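How a robot learns to hang up clothes

At the Lonis after-school robot club, children aged 9 and over are teaching two robot arms to do a job most people do without thinking. The arms have to pick up a piece of clothing, put it on a hanger and hook the hanger over a rail. The club calls the project Atby.

Why is this hard for a robot?

A cup always has the same shape. A shirt does not. Drop a shirt on the table five times and it will land in five different heaps. The robot has to work out which part is the collar, which part is a sleeve and which part is just a fold.

You can try this yourself. Close your eyes, ask a friend to drop a jumper in front of you and find the neck using one finger and thumb on each hand. It takes longer than you would think.

How do the children teach it?

They do not write down every move. One child guides the arms through the job from start to finish, slowly, while the computer records how each joint bends and when each gripper opens or shuts. One go from start to finish is called a demonstration. By May the club had saved 182 of them.

The computer then looks for patterns in all those goes. After that, the arms try the job on their own and the children write down what went wrong. Sometimes a gripper closes on nothing. Sometimes it picks up two layers of cloth - that is a common mistake.

What does each arm do?

The two arms share the work. One can take hold of the cloth while the other deals with the hanger. They must not bump into each other, so both need to know where the other one is.
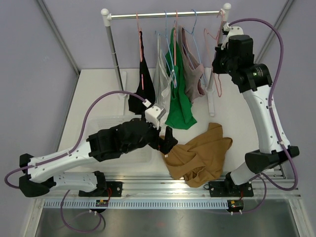
Colour matters too. A bright green top is easy to spot against a white table, but a pale grey one is harder. The club uses clothes in different colours so that the robot does not learn about only one kind.

What happens next?

The club meets every Tuesday. In the summer it will take Atby to the Barros schools contest, where each team gets nearly 9 minutes at the table. Before then, the children want to try socks.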